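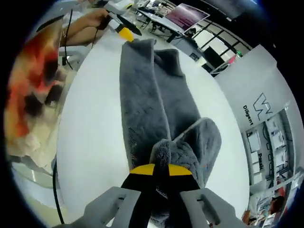 Celtdale Linen Team - Folding Guide

Section 3: Folding a plush towel lengthwise with two people

Welcome to the best bit of the guide! Plush towels are lovely things to handle, and once you and a partner find your rhythm you will get through a pile surprisingly quickly. This section covers the long fold, the starting point for both the Stekley roll (Section 7) and the shelf stack.

Before you start

Clear a table you can both reach across. A round one is fine - a towel doesn't mind what shape it sits on, as long as the surface is smooth and clean. Remove any bracelets or rings with raised settings, as plush pile catches easily.

Steps

1. Lay the towel flat, care label facing down.

2. Stand at opposite ends. Decide who will call the moves.

3. Each take the two corners on the same long side and bring them over to meet the other long side. Lower the edge gently and let the pile settle.

4. Pinch the fold at your own end. You want a good handful of fabric here, as a thin pinch slips straight out of plush.

5. Pull towards yourselves, slowly and evenly, until the middle stops sagging. You will feel it go!

6. If a flap has curled up along one side, keep one end still while the other person eases it flat with an open palm, working from the middle outwards.

7. Set both ends down together and count to three before letting go.

Note: A quilted towel such as the Plakby Grey has faint diamond lines in the pile. Use them as a guide when you line up the long edges - they are a real help, especially in good daylight.

Note: A little bunching at the ends is normal after step 5. Smooth it out with the side of your hand.

Caution: Do not snap or shake the towel across the table. It pulls the fold out of line and sends fluff everywhere.

Caution: Never fold a damp towel for storage. Hang it for another 15 minutes, then feel the thickest part of the hem again.

Stacking

Keep stacks to 7 towels, folded edges facing out. For the Osei shelves, turn every second towel end to end so that the pile stays level.

Last revised 2018-10-18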